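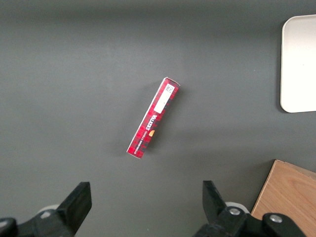 Last changed: Wed 16 April

Sornura Tabletop Pick Set

README for the wrist camera release

Contents of this file

1. What the set is for
2. How the examples were gathered
3. Objects and table
4. Files
5. Labels and instructions
6. Splits
7. Known problems
8. Use and contact

1. What the set is for

Sornura is a set of teleoperated pick and place episodes recorded at the Vustgate lab. It was gathered to train policies that take a wrist camera view and a short written instruction and return gripper motions. We also use it for grasp point prediction and for checking whether a detector trained on shelf photos still works at close range.

The set covers one arm, one parallel gripper with flat black finger pads, and one kind of task: take a named thing from the table and put it in or on another named thing. If you need drawers, doors, cloth or pouring, use a different set.

2. How the examples were gathered

An operator drives the arm with a hand controller and watches the wrist view on a monitor. Each episode starts with the gripper open over the table and ends when the operator presses the stop key. The operator reads the instruction before the start and does not change it afterward. If the wrong object is picked up, the episode is kept and marked as failed.

Rory Hepburn and Tülin Kahraman drove the arm for most of the recordings. Ximena Bravo drove the remainder, mainly the packaged food layouts. Operator initials are stored with every episode, and the three driving styles are easy to tell apart in the data. Hepburn comes straight down on the object. Kahraman and Bravo usually line up the fingers at a distance and then approach along a slant.

Layouts were set by hand from a printed card. The card gives the objects and the rough area for each one, but not the exact angle, so two episodes from the same card will differ. Between episodes the person setting the table turns the target by some amount and moves at least one other object.

The wrist camera sees the lower part of its view partly covered by the fingers. We did not crop or mask them. Several users of the first release asked for cropped frames, and a script for this is in the tools folder.

3. Objects and table

The tabletop is dark gray and matte. A typical packaged food layout has a narrow cardboard box in red tartan with WALKERS printed on it, lying at a diagonal on the bare surface, with a white rectangular tray to the upper right and a light brown wooden piece to the lower right. The tray is the usual place target. The wooden piece is an obstacle in some cards and a second place target in others, so read the instruction before deciding which.

There are 100 objects in the full list. They are grouped as packaged food, kitchen, office, workshop, toys and containers. The object list gives a short name, a group and a weight for each.

Some boxes carry a white sticker with a square printed code. The code is not used by any of our software and is not a pose marker. Please do not use it as one.

Lighting is from the ceiling panels only. The wrist camera exposure is fixed within a session and may change between sessions.

4. Files

episodes/ has one folder per episode, numbered from 0001
episodes/NNNN/wrist.mp4 is the wrist camera video
episodes/NNNN/state.csv holds joint angles, gripper opening and time
episodes/NNNN/meta.json holds the instruction, card number, operator, outcome and session
objects.csv is the object list
cards/ has scans of the layout cards
splits/ has the episode numbers for each split
tools/ has the crop script, the viewer and a loader

The set has 2000 episodes in total. Times in state.csv are in seconds from the start of the episode. Gripper opening runs from 0 (closed) to 1 (fully open). The video and the state file share one clock, so no offset needs to be applied.

5. Labels and instructions

Every episode has one instruction, written by the person who made the card. Wiesława Laskowska then wrote a second wording for each, without seeing the video. Both are in meta.json, under "text" and "text_alt". An example pair:

text: put the red box in the white tray
text_alt: move the tartan package onto the tray

The outcome field is one of success, wrong_object, dropped, missed or stopped. Outcomes were marked by the operator and checked by Irena Chmielewska against the video. Where the two disagreed, Chmielewska's mark is the one in the file, and the operator's is kept under "outcome_operator".

6. Splits

train: all episodes not listed below
val: 260 episodes drawn at random from the same sessions as train
test_objects: episodes whose target object never appears in train or val
test_cards: episodes with known objects in layouts that never appear in train or val

Please report the two test splits separately. Averages over both hide most of what we wanted to measure.

7. Known problems

In 6 episodes the state file stops before the video does. They are listed in splits/short_state.txt and the loader skips them by default.

Long flat boxes are over-represented among the missed grasps. The operators tended to close across the narrow side, and when the box lay at a steep diagonal they sometimes turned the wrist late. We left these in.

The December sessions used a different set of finger pads. They are the same shape but grip more firmly. The session field tells you which pads were fitted.

"Box" and "package" are used for the same objects. So are "tray" and "plate" in a few older cards. We have not made these uniform, as the Inau team wanted the variation.

8. Use and contact

The set may be used for research and teaching. Redistribution of single episodes in papers and talks is fine. For redistribution of the whole set, write first.

If you publish results, cite it as the Sornura Tabletop Pick Set and give the release name from the top of this file. Corrections to outcomes or instructions are welcome and should include the episode number and the field. Send them to Wiesława Laskowska at the Vustgate lab. Questions on the loader and the crop script go to Tülin Kahraman.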